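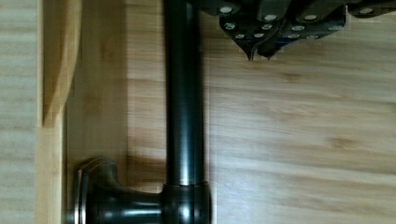

一、先讲五金件

各位好，谢谢来听。今天我讲的题目是：台面上的东西怎么放，小厨房才好用。我的中文不是母语，讲得慢一点，请大家原谅。

先从深色金属的配件开始。一根直的圆管，下面接一个粗一点的套环，旁边伸出一个短臂，短臂的头上是圆形的法兰。这样的形状在厨房和浴室都常见。买的时候请先看法兰，再看管子。法兰太小，装在木板上容易松动。

（这里停一下，问大家家里的配件是装在墙上，还是装在木板上。）

价格的差别很大。我在Fondholm店里问过，同样长度的管子，便宜的400元，贵的800元。表面亮的管子很好看，但是手印也明显，要常常擦。

二、再讲台面

我在Winden帮人整理厨房，做法一直比较简单。靠墙的一排放罐子和瓶子，长的木勺插在黑色的筒里，小砧板靠着别的容器立起来。电器集中在左边，烤箱、烤面包机和电热水壶放在一起，插头也就在一起。玻璃烤盘放在烤箱旁边，拿的时候只要走一步。

大理石台面怕酸，柠檬汁滴上去要马上擦。切东西请用木板，木板可以叠起来放，不过洗了以后要先立着晾干，然后再叠。

关于费用：整理一次，包括换配件，大约3,000元。如果墙面的小块瓷砖也要补，就是4,000元。

（下面读一段二月份收到的意见，读慢一点。）
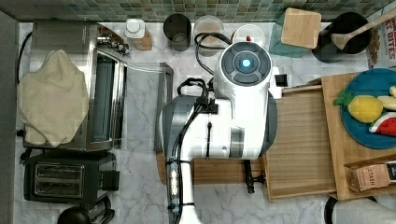
Benjie Tan：罐子全部靠墙，我觉得不太方便。我每天都用盐和油，每次要伸手到最里面，袖子常常碰到锅。我后来把这两样移到炉子旁边，别的没有动，做饭快了很多。还有，烤箱上面最好不要搭布，我家的布烤黄过一次。

我的回答是，他讲得对。每天用的东西应该放在前面，靠墙的位置留给一个星期用一两次的。烤箱开的时候，布要先拿走，这一点我以前讲得不够清楚。

接下来请大家画一张自己家的台面图，给五分钟，画好了交给旁边的人看。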